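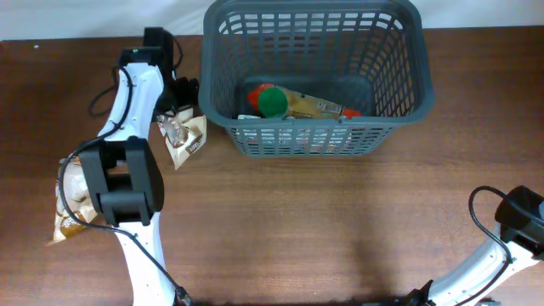

Blog > Daily life > Kitchen and shopping

One bag a day

When I moved to Pulleck I did my shopping the way I had learned from my parents. Once a week, with a long list, and with so many bags that I had to go up the stairs two times. I thought all adults did it like this. Then in April the elevator of our building was closed for repair, and I live on the 7th floor.

The first week I carried everything as usual and my shoulders hurt for days. After this I began to buy only what fits in one bag, and I went to the store almost every evening. The elevator is working again for a long time already, but I have not gone back to the big shopping. I want to write down what has changed, because a reader asked me about it under my post on lentils.

The biggest change is vegetables. In the old system I bought them for a whole week, and by the fifth day the lettuce was brown and the cucumber was soft. I felt guilty, I put them in the trash, and I bought the same again. Now I buy one pepper if I need one pepper. The woman at the vegetable stand behind Leller, the hardware store, laughed the first time I asked for a single carrot, but she sold it to me.

Leller is on my way home from the tram and the supermarket, Mutono, is two streets farther. It took me some time to find the right order. If I go to Mutono first, I buy too much, including vegetables in plastic which are not so good. If I go to the stand first, I already know what I will cook, and at Mutono I take only what is missing – usually milk, rice or eggs. The stand closes at six, so on late days I have no choice.

Many people told me that small shopping must be more expensive. I kept the receipts for 2 months to check this. I am not so good with tables, but the result was clear enough for me. The things themselves cost more, it is true. A small bag of rice is a bad price compared with the large one. But in total I spent less, and I believe it is from what I do not throw away and from the snacks I do not bring home. When you have only one bag, a big package of chips takes the place of your dinner.

I must be fair and also write about the bad sides. It takes time. From my door to the store and back I need 16 minutes if there is no line, and in the evening there is always a line. When I was sick in winter, I had nothing in the house except mustard and half an onion, and a neighbor had to bring me soup. Since then I keep a small reserve on the top shelf: pasta, canned tomatoes, beans, tea, crackers. I try to not touch it. I touched it last night, but only the crackers.

Also I don't think this works for everybody. I live alone and the store is near. My sister has three children and a car, and when I explained my method to her on the phone she was silent for a moment and then she asked about the weather.

There is one thing I did not expect. I know my street now. Before, I went from the tram to the door with my head down. Now I know that the bakery Bognár puts the bread from the morning at half price after five, and that the dark rye is always the first to be gone. I know the dog that waits outside the pharmacy. My health app says I walk 3000 steps more than before, and I did not plan any sport.

For the bag, I use an old cotton one with long handles, so it can go over the shoulder and the hands are free for the keys. I tried a backpack too, but the tomatoes were always at the bottom, I don't know how. Glass jars I put in first and standing, bread goes in last. For potatoes I make an extra trip.

Next month I want to try the same with the freezer, which is full of boxes without labels. One of them could be plum dumplings. I will write when I know.

3 comments

plumtree_k
I did the same when I lived near a market and I miss it. Now the closest store is a drive away, so it is one giant trip and a lot of soft cucumbers. Wrap them in a dish towel, it helps a little.

Northside Reader
How do you do it with heavy things like laundry detergent? That is always what ruins my plan.

Reply from the author
Detergent has its own day! I buy nothing else then and eat from what is left in the fridge, mostly eggs. Thank you for the towel tip, plumtree_k, I will try it.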